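# Tumbler (drinking cup)

A **tumbler** is a drinking cup with no handle, no stem and no foot, and usually sides that get wider toward the top. I look after the drinkware pages on this wiki, so you're getting my version of it, opinions included. If you came for mugs, that's a separate article (and a much longer one!).

## Name

The word is older than most of the cups we use it for. The usual story is that early tumblers had rounded or pointed bottoms and fell over if you set them down, so you had to finish your drink first. I love that story and I don't fully trust it. Veronika Lakatos, who edits our pages on bar tools, thinks it was made up later by people selling glasses, and we've been arguing about it since November.

## Shape

Most everyday tumblers are a cone with the point sliced off. The technical word is *frustum*, which I can never say with a straight face. The slope is there for stacking: straight-sided cups won't go inside each other at all, and cups with too much slope wobble in the stack and tip over in the cupboard.

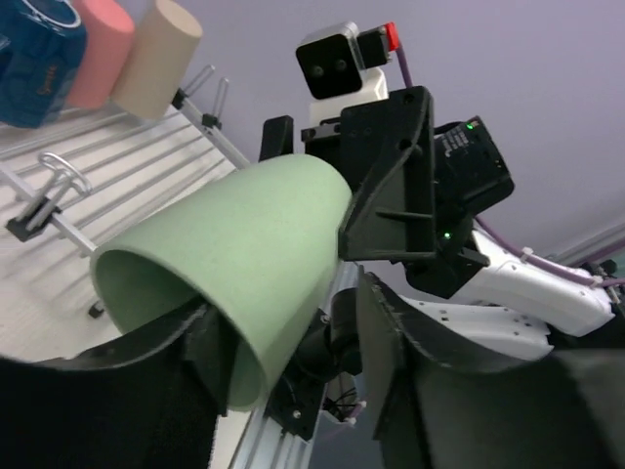 Wall thickness matters too, and shoppers hardly ever check it. A thick rim feels clunky on the lip, but it puts up with years of being dropped in the sink. Thin rims feel nicer and chip or crack sooner - I've thrown out plenty. My own kitchen set is a Testau one from a yard sale, 33 cups in a box with no lid, and the thick ones are still going.

## Materials

- **Glass:** the classic. Heavy, clear, easy to get really clean.
- **Metal:** good for camping, miserable with hot coffee.
- **Plastic:** light and cheap, and what most families with small kids end up with.

The oldest tumbler I've handled was a little silver one at the Kowalczyk house museum, marked 1771 on the base. Dong-hyun Tak let me hold it (gloves on) one Friday afternoon and I barely breathed.

## Color

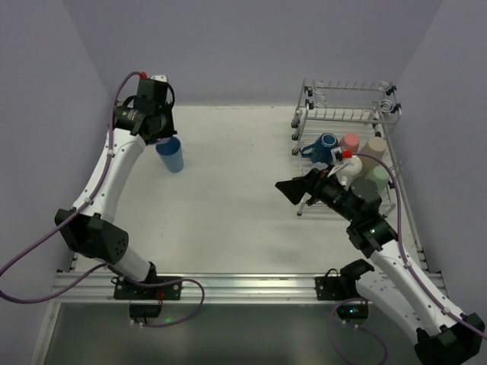 Plastic tumblers took over family kitchens partly thanks to color. Give each person a color and you stop washing every cup in the house by dinnertime. Strong shades do this job best, and a blue one like the cup over that white tabletop is easy to pick out from across a room. Clear cups are hopeless for it. Altov used to sell sets in 3 colors, which was no help at all to a family of five, and Flukero went the other way with so many near-identical greens that my sister and I gave up and wrote our initials on the bottoms.

## Care

Stack them dry. Damp cups grab onto each other, and pulling hard just makes it worse. Run warm water over the outer cup, put something cold in the inner one, and twist gently.

## See also

- Beaker
- Highball glass
- Mug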